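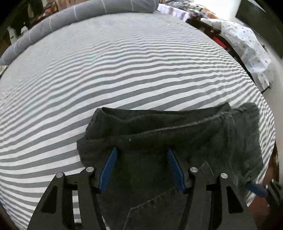
Dark gray garment on a striped sheet.

Safe Sleep Program Expands to Reach More Families

31 January 2022

The Sithole Foundation for Child Safety is pleased to report that its Safe Sleep at Home program will be offered in five additional counties this year. The expansion follows a review of the program's first two years, which was presented to the board of directors at its winter meeting. Families with infants under twelve months of age will be able to enroll through a participating clinic, a public library branch, or the Foundation's own office.

Safe Sleep at Home provides parents, grandparents, and other caregivers with plain instruction on how to prepare a sleeping place for an infant. The program is built on a single home visit or group class, followed by a telephone call two weeks later. Each family receives a printed guide, a room thermometer, and a card for the refrigerator door that restates the main points. Families who do not have a crib or portable play yard may apply for one at the time of enrollment. There is no charge for any part of the program.

"Most of the parents we meet have already heard that a baby should sleep on the back," said Citlali Bermúdez, Director of Family Programs. "What they ask us about is everything else. They want to know about blankets, about naps at a grandmother's house, and about what to do at three in the morning when everyone is exhausted. The visit gives them time to ask."

The instruction given in each class remains the same as in past years:

Place the baby on the back for every sleep, including naps.
Use a firm, flat surface made for infants, with a fitted sheet and nothing else.
Keep pillows, quilts, stuffed toys, and loose clothing out of the sleeping area.
Keep the baby in the same room as a caregiver at night, in a separate crib or bassinet.
Do not leave a baby to sleep on a sofa, an armchair, or an adult bed.
Dress the baby for the temperature of the room and check for sweating or a hot chest.

Caregivers who have questions about a particular medical condition are asked to speak with their child's doctor, as some infants require different arrangements.

New Printed Materials

The caregiver guide has been rewritten for the coming year. The revised edition is shorter, uses larger type, and includes a page addressed to older relatives, many of whom were given different advice when their own children were small. Hendrik Van der Merwe, who edited the guide, met with grandparents at the Grornance Community Center before drafting that page, and several of their questions are printed in it word for word. Spanish and English text now appear side by side in one booklet - a change requested by clinics that had been storing two separate editions.

A companion booklet for child care providers is in preparation and is expected in August. It will cover nap supervision, written sleep policies, and the handling of requests from parents that depart from a provider's policy. Licensed providers who wish to comment on the draft may request a copy from the Foundation office.

Training for Class Leaders

The expansion requires additional class leaders. Training is conducted by Mandla Dlamini over two evenings and concludes with an observed class. Applicants need not have a medical background, but should be comfortable speaking before a small group and must complete a background check. Sessions will be held at the Grernent Public Library in the second-floor meeting room. Parking is available behind the building after 6 p.m., and the library has asked that attendees use the side entrance.

Nurses and social workers who attend both evenings may request a certificate of attendance for their employers. The Foundation does not award continuing education credit for this course.

Support for the Program

The board extends its thanks to the Zindex Fund, whose grant will pay for printing and for the purchase of portable play yards through the end of the year. Individual gifts continue to cover the cost of travel to family homes, particularly in rural areas where a single visit may take most of a day. Donors may direct a gift to Safe Sleep at Home by writing the name of the program on the memo line of a check.

Board Appointment

Lwazi Baloyi has been elected to the board of directors for a term of two years. Ms. Baloyi has worked in maternal and child health for most of her career and previously served on the Foundation's education panel. She succeeds Thulani Du Plessis, who will remain available as an adviser on the county expansion. The board records its appreciation for his service.

Enrollment forms are available from the Foundation office during regular business hours. Clinics wishing to host a class should submit the host site form at least six weeks before the preferred date.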